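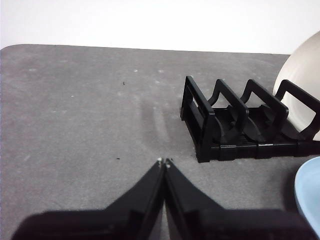 Diltside Community Kitchen - progress report to the Meron Fund, March

The kitchen has now been open for six months. In that time we served 265 households, most of them from the Hamdan Road side of town. Hot lunches are still the main draw. The evening cooking classes were slow to fill but both groups now have a waiting list.

Spending is on plan except for produce, where prices went up over the winter. We covered the gap by moving money out of the printing line. The second freezer was delivered in February and is in use.

Two items are behind schedule. The food safety course for new helpers was put off when the trainer canceled, and the delivery route to Murkmont has not started - we are still waiting on insurance for the van. We expect to have both settled within 90 days.

We ask that the unspent training money be carried over to the next period. A full budget sheet is attached.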